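3.2 Materials and the arranging task

The flowers in our study were artificial, so that the same material could be given to every participant. We used blue hydrangeas, red roses and short sprigs of green leaves. A white table was chosen as the work surface. Figure 2 gives two views of the material on this table.

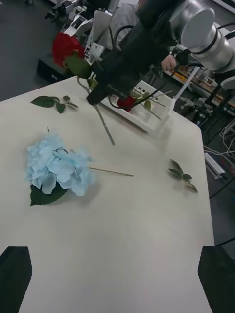
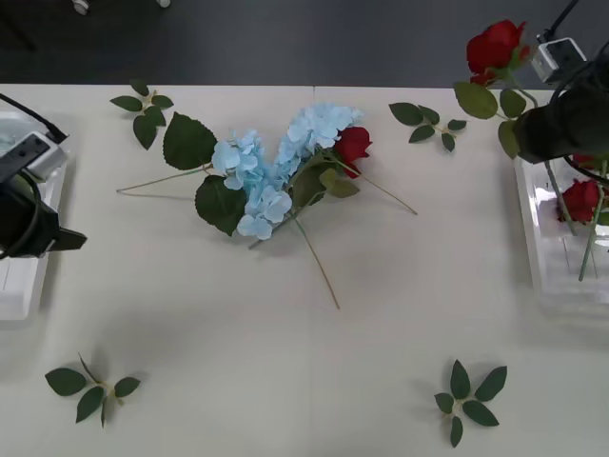 Figure 2. Artificial flowers on the work table. First view: one blue hydrangea lying on the table, with a red rose held above the surface. Second view: two clusters of hydrangea and one red rose laid flat together, with leaf sprigs around them.

We speak of a "laid arrangement" when the stems rest on a flat surface and are not placed in a vase or tied in the hand. The form is less studied than the standing bouquet. Ojeda's practical course notes, which were our starting point, treat it only as a first step before tying. In our opinion it deserves attention of its own, as the arranger must decide on the outline of the whole group while every stem is still free to move.

The two kinds of flower ask for different decisions. The hydrangea has a dense, rounded head and gives the group its mass. The rose is much smaller in area but strong in color, and its position has a large effect on where the eye goes first. In the second view of Figure 2 the rose is tucked against the side of the upper hydrangea cluster, and the flowers form a rough V. We call this a "side accent". A rose placed between two hydrangea heads is called a "center accent" in our coding.

The direction of the stems was coded separately from the position of the blooms. Stems may run together toward one point, as in a bouquet prepared for tying, or they may spread. The second view shows spread stems, which reach out to the left, downward, and diagonally down to the right. Leaf sprigs were coded as "joined" if they touched a bloom or a stem and as "free" if they did not. We did not treat free sprigs as mistakes - several participants told us that they wanted some green at a distance from the flowers.

In total, 582 arrangements were coded by two raters, following a scheme adapted from Gavrilă. Celeste Ojeda trained both raters before the coding started. Cases of disagreement were discussed until one code was agreed. The raters assigned 3370 codes to single blooms and sprigs, and 1474 of these concerned the leaf sprigs alone. The leaves growing directly below a flower head were counted as part of the flower and received no code. The results for the accent position are reported in Section 4.1.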